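# Pindine puts a two-fingered arm on the laptop shelf, for a monthly fee

Tuesday, November 19, 2019 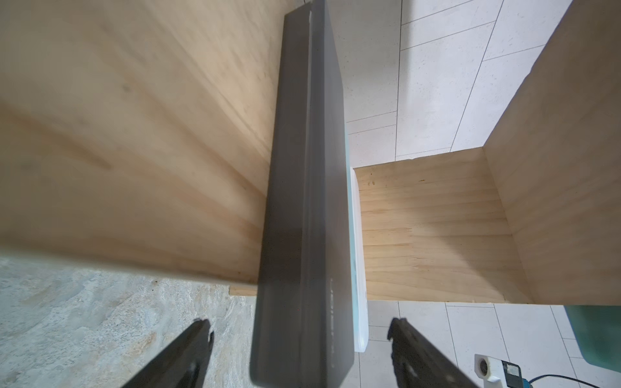 Katia Marras wants to know who gets the call when it drops one. She asked that twice during the open demonstration of Berkier, the shelf-handling service that Pindine began offering to schools, libraries and small offices in October, and she did not get an answer she liked either time. The first reply was that drops are rare. The second was that drops are covered under the service agreement, which Pindine had not brought with it.

Berkier is sold as a way to hand out and take back shared equipment without a person at the desk. The customer supplies a shelf or a set of cubbies. Pindine supplies an arm with a gripper, a small camera near the gripper, and the software that decides where the fingers should go. Someone asks for a laptop, the arm takes one out and sets it on a counter. When it comes back, the arm is supposed to stand it up again where it belongs.

That last word, "supposed," is ours. The company prefers "designed."

The job is harder than it sounds. A closed laptop on its long edge is thin, smooth and easy to tip. The fingers have to come down on both sides of it with enough room to close, and they have to do so without scraping a wall or nudging whatever is leaning next to it. In plain plywood cubbies like the ones used for the work shown here, there isn't much to hold a laptop straight except the divider and its neighbors. People deal with this by wiggling things. Berkier does not wiggle. It lines up, checks, lines up again, and then either closes on the object or backs off and tries a new angle.

Assunta Orlandini, presenting for Pindine, called the checking "the whole point" and said customers should be glad to see the arm hesitate. Maybe so. But the hesitation was long enough that a fair part of the room had begun talking among themselves before the first pickup was complete. Orlandini would not give a time per item. She said it depends on the shelf, the lighting and how neatly things were left, and that a single number would mislead people.

It would also help them decide whether to buy it.

The price, at least, is clear, or the first part of it is. Pindine wants 200 dollars a month for each arm, on a contract that runs 2 years. Setup is billed separately after a site visit. So are changes to the shelf, if the visit finds that the cubbies are too narrow or too deep. Orlandini said most sites will need "little or nothing" done. When asked how many sites there have been, she said the company has 23 arms placed with customers, but she did not say how many of those customers are paying and how many are on a free trial.

Pindine did not make its own gripper. The fingers come from Texier, a parts supplier, and the spare set costs extra. Renzo Guerra of Texier was at the demonstration and was more direct than his hosts. The fingertips wear, he said, and how fast they wear depends on what is being picked up. Smooth flat cases are easy on them. Rough edges and power bricks are not. He would change the tips on a schedule and not wait for something to slip – advice that did not appear anywhere on the Berkier leaflet.

Cables came up too. Laptops tend to travel with chargers, and chargers tend to end up on the floor. Berkier will not fetch them. Pindine's position is that power supplies should be kept in a bin and handed out by the borrower's own effort, meaning the borrower bends down and gets one. Nor will the arm plug anything in, so a laptop that comes back with an empty battery goes onto the shelf with an empty battery. A customer who wants charged machines still needs a person walking by at some point in the day. The leaflet describes the service as "fully unattended."

Morena Piras, who runs equipment lending at a training center and has had the service on trial since October, was the only user to speak. Her review was mixed. She said it handles a tidy shelf well. It does poorly when two flat items have been pushed into the same slot, because it can take a while working out where one ends and the other begins, and at times it gives up and sends her a message. She gets the message on her phone. She then goes and moves the item by hand. Would she renew? "Ask me when I've seen the setup bill," she said.

There is competition. Sosteck sells a locker bank with numbered doors that does much the same work with no moving parts apart from the latches. It takes up more wall and it will not put anything away for you, but a borrower can open a door and leave with a laptop in seconds. Liliana Pace, who handles sales for Pindine, said the two products are not comparable because lockers tie each item to one space while Berkier can work with shelves a customer already owns. That is a real advantage for anyone short of money for furniture. Whether those same people can commit to a monthly fee for the length of the contract is another matter.

Pace said a shorter contract is "under discussion." She also said the service agreement, including the part on drops, will be sent to anyone who leaves an email address. Marras left hers.

Site visits can be booked through Pindine now. The company says the visit is free, though the setup quote that follows is good for only 2 weeks, and the leaflet gives no idea of what a typical one comes to.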